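双腕ロボットによる瓶の箱詰め工程:シミュレーションから現場の作業手順変更まで

対象:ボトリングラインの後工程(仕分け・箱詰め)を担当する生産技術者、ライン責任者、作業標準の作成者

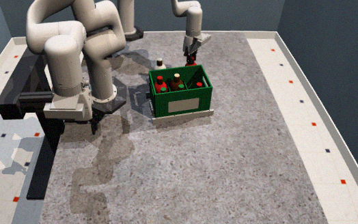
本稿では、手作業で行っている瓶の箱詰めを2台のアームに置き換える際の手順を、シミュレーション上のセル検討、作業分担の再設計、並行運転、引き継ぎの順に述べる。ロボットの選定方法と制御プログラムの書き方は扱わない。記述の元になっているのは、Fomville工場の返却瓶ラインで行った導入作業の記録である。同工場ではセルの管理ソフトにBokari、作業指示の表示にSwatiを使っているが、他の製品でも手順の大筋は変わらない。

1. 前提条件

着手前に次のものを揃える。

・現行の作業標準書(最新版と、現場で実際に使われている版の両方)
・瓶とクレートの図面または実測寸法
・直近の不良記録、停止記録、ヒヤリハット記録
・シフト表と各作業者の担当工程一覧
・リスクアセスメントの担当者の指名

作業標準書は、配布版と現場の版が一致していないことが多い。Fomville工場の場合、配布版では「クレートの手前の列から詰める」となっていたが、夜勤では奥の列から詰めていた。手前から詰めると、奥に入れるときに袖がキャップに当たるためである。この種の差異は聞き取りをしないと出てこない。作業を観察するときは、日勤と夜勤の両方を見ること。

2. 現行作業の分解

箱詰め作業を動作単位に分ける。分解の粒度は「手が瓶に触れてから離れるまで」を1単位とし、その前後の判断を別の行に書く。記入例を示す。

動作:瓶を取る
判断:キャップの浮き、口部の欠けがないか
動作:クレートの区画に入れる
判断:区画の底まで入ったか
動作:満杯のクレートを送る
判断:瓶の種類がラベルの指示と合っているか

自動化で抜け落ちやすいのは、動作ではなく判断の行である。作業者は瓶を持った瞬間に、重さ、表面の滑り、キャップのぐらつきを確認している。本人に尋ねても「見ていない」と答えることがあるので、不良記録から逆にたどり、どの不良を誰がどの時点で止めたかを表にする。

Fomville工場では、Roxana Huancaがこの表を作成した。抽出した判断項目は16で、このうちロボット側のセンサーで代替できないものが残った。残った項目の扱いは第5節に記す。

3. シミュレーション上のセル検討

3.1 モデルの範囲

最初のモデルは簡素でよい。必要なのは、アーム2台、グリッパー、クレート、瓶、作業面である。コンベヤや安全柵は干渉検討の段階で加える。最初からすべてを入れると、配置を変えるたびに修正箇所が増え、検討が進まない。

クレートは区画の仕切りまでモデル化する。外形だけの箱で代用すると、指先と仕切りの干渉が出ず、実機で初めて問題になる。瓶も首部と肩部の形状を合わせる。グリッパーの指が接触する部分だからである。胴の下部は簡略化して差し支えない。

3.2 配置

2台のベースの位置関係は、次の順で決める。

(1) クレートを基準位置に置く。
(2) 各アームが、クレートの全区画に上方から届く位置の範囲を求める。
(3) 瓶の供給位置を仮に置き、同様に範囲を求める。
(4) 両方を満たす範囲のうち、肘部同士の干渉が最も少ない組み合わせを選ぶ。
(5) 人が入る側を決め、その側に肘が張り出す姿勢を除外する。

(5)は後回しにされやすいが、この段階で行う。人の立ち位置を最後に決めると、残った隙間に人を押し込む配置になる。Fomville工場の初期案がそうであった。サイクルタイムでは最良の案だったが、クレートの補充のたびに作業者が体をひねる必要があり、ライン責任者のLâm Tháiが差し戻した。採用した案はアームの移動距離がやや長い。

3.3 把持の確認

瓶の種類ごとに、把持高さ、開き幅、接近方向を決める。クレート内で隣り合う区画に瓶がある場合とない場合の両方で確認する。空の区画への挿入だけを試して合格とした場合、最後の1本で指が隣の瓶のキャップに触れることがある。

クレートの向きのずれも条件に入れる。人が補充する以上、クレートが毎回正しい角度で置かれることはない。位置決め用のガイドを設ける場合でも、ガイドに当たりきっていない状態を試験条件に含める。

試行回数は、条件ごとに20を下限とした。これは統計的な根拠による値ではなく、失敗の種類を一通り見るための目安である。失敗した試行は、成功率だけでなく失敗時の姿勢も保存しておく。復旧手順の作成に使う。

3.4 現場への提示

シミュレーションの画面は、配置を確定する前に作業者に見せる。説明は次の点に絞る。

・自分はどこに立つのか
・どこに手を入れてよいか、入れてはいけないか
・止まったときに誰が何をするのか
・今やっている作業のうち、なくなるもの、残るもの、増えるもの

動作速度や精度の説明は、質問が出てからでよい。影や質感の細かい描画も不要である。見栄えのよい画面は完成品と受け取られやすく、意見が出にくくなる。説明の冒頭で、変更できる箇所を具体的に示すこと。

4. 安全に関する作業

シミュレーションの結果は、リスクアセスメントの入力にはなるが、代わりにはならない。最低限、次の状況を個別に評価する。

・運転中のクレート補充
・瓶の転倒、破損時の片付け
・把持したままの停止
・停電からの復帰
・清掃(洗浄水を使う場合を含む)
・2台のうち片方だけを停止した状態での作業

最後の項目には注意を要する。双腕構成では、片方が止まっているとセル全体が止まっているように見える。Fomville工場では片側のみの停止状態を運用上禁止し、どちらかに停止要因が出た場合は両方を停止させることにした。生産量の面では不利だが、判断を作業者に委ねないことを優先した。

割れた瓶の処理は、手順を独立した1枚の標準書にする。割れた瓶がグリッパーに残っている場合、解放操作をする前に受け皿を置く。素手で引き抜かない。

5. 作業分担の再設計

5.1 残る判断の割り当て

第2節で抽出した判断項目を、次のいずれかに割り当てる。

A ロボットのセンサーで判定する
B 前工程に移す
C 後工程に移す
D 人がセルの横で判定する

Dが多い場合、作業者の仕事は「ロボットを見張ること」になる。長時間の監視は注意力が続かず、満足度も低い。DはできるだけBかCに移し、手を動かす検査としてまとめる。Fomville工場では、キャップの浮きと口部の欠けを前工程の検査台に移した。箱詰め担当者の半数は検査台に異動し、座位での作業が可能になった。

5.2 人員の扱い

人員計画は、実機の搬入より前に文書で示す。内容が未定の場合は、未定であることと、決まる時期を書く。Fomville工場では9月の説明会の時点で、夜勤の配置が決まっていなかった。「検討中」とだけ掲示したところ、夜勤がなくなるという話が広まった。決定の期日を追記した掲示に差し替えて、ようやく問い合わせが落ち着いた。

手当の扱いも確認する。箱詰め作業に重量物手当が付いている場合、作業が軽くなると手当の対象から外れることがある。身体の負担が減っても手取りが減れば、作業者にとっては不利益変更である。人事部門との調整は時間がかかるので、セルの設計と同時に始める。

5.3 新しい職務

セルごとに、次の2つの役割を置く。

・セル担当:補充、軽微な停止からの復旧、日常点検
・調整担当:把持位置の再教示、品種追加、停止記録の分析

調整担当は、箱詰めの経験者から選ぶことを勧める。瓶の挙動を知っている者のほうが、停止の原因を早く特定できる。Fomville工場ではHường VănとBảo Phùngが担当している。両名とも制御の経験はなく、Brorklowの研修を受けたのち、再教示まで行えるようになった。研修は勤務時間内に行い、その間の欠員は応援で補った。

6. 並行運転

実機の据え付け後、手作業ラインを残したまま並行運転を行う。期間は日数ではなく処理数で決める。Fomville工場では3,000クレートを区切りとした。日数で決めると、品種が偏ったまま終わる場合がある。

並行運転中に記録する項目

・停止の時刻、要因、復旧までの時間
・復旧した人と、その際に標準書を参照したかどうか
・人がセルに立ち入った回数と理由
・瓶の品種ごとの挿入失敗
・手作業ラインに戻したクレート

停止記録を個人の評価に使わないことを、開始前に明文化する。評価に使われると考えた作業者は、短い停止を記録しない。短い停止が抜けると調整の対象が見えなくなり、復旧のための立ち入りも把握できない。

手作業ラインの速度を、並行運転の比較対象として掲示しないこと。Fomville工場では一度掲示し、数日で外した。手作業側が無理な速度で詰めるようになり、比較としても成立しなかった。

7. 切り替えの判定

次をすべて満たしたときに切り替える。

(a) 全品種で挿入失敗の要因が分類済みで、対策が決まっている。
(b) 各シフトに、単独で復旧できるセル担当がいる。
(c) 割れ瓶処理の訓練を対象者全員が終えている。
(d) 手作業に戻す手順が文書化され、一度は実施されている。
(e) 人員配置と手当の扱いが本人に通知されている。

(d)について補足する。自動化した工程でも、故障時には手で詰める。作業台と治具を撤去してしまうと、停止時に床で詰めることになる。台は残し、月に一度は手作業で流して、手順を忘れないようにする。新しく入った作業者は手詰めの経験がないため、この機会に教育を行う。

8. よくある問題と対処

症状:シミュレーションでは入るが、実機では仕切りに当たる
対処:クレートの実物を複数測る。繰り返し使用したクレートは壁が外側に開いていることがある。図面寸法で再検討しても解決しない。

症状:特定のシフトだけ停止が多い
対処:補充時のクレートの置き方を見る。個人の問題として扱う前に、ガイドの高さと照明を確認する。

症状:セル担当がセルのそばを離れられない
対処:呼び出し表示を検査台から見える位置に移す。Swatiの画面を増設する方法もあるが、まず表示灯の位置変更を試す。

症状:2台のアームが互いを待って進まない
対処:共有領域の割り当てを見直す。クレートの上方全体を共有領域にすると待ちが増える。区画の列で分け、境界の列だけを共有にする。

症状:作業者から改善提案が出ない
対処:提案先が調整担当か、ライン責任者か、外部業者かが明示されていない場合が多い。窓口を1つにし、採否の結果を掲示する。

9. 文書の改訂

切り替え後、配布版の作業標準書を改訂し、旧版を現場から回収する。改訂版には、ロボットの動作ではなく人の動作を書く。アームの動作説明は別紙とし、標準書には立ち位置、手を入れる条件、停止時の連絡先を記載する。

多言語の現場では、翻訳版の確認を当該言語の話者である作業者に依頼し、確認に要した時間は作業時間に算入する。「停止」「非常停止」「一時停止」の3語は、画面の表示と標準書で訳語を揃えること。Fomville工場の初版ではこれが揃っておらず、一時停止の状態でセルの扉を開ける事例が発生した。

作成:Yuzuki Maruyama(生産技術)
最終更新:2021年12月28日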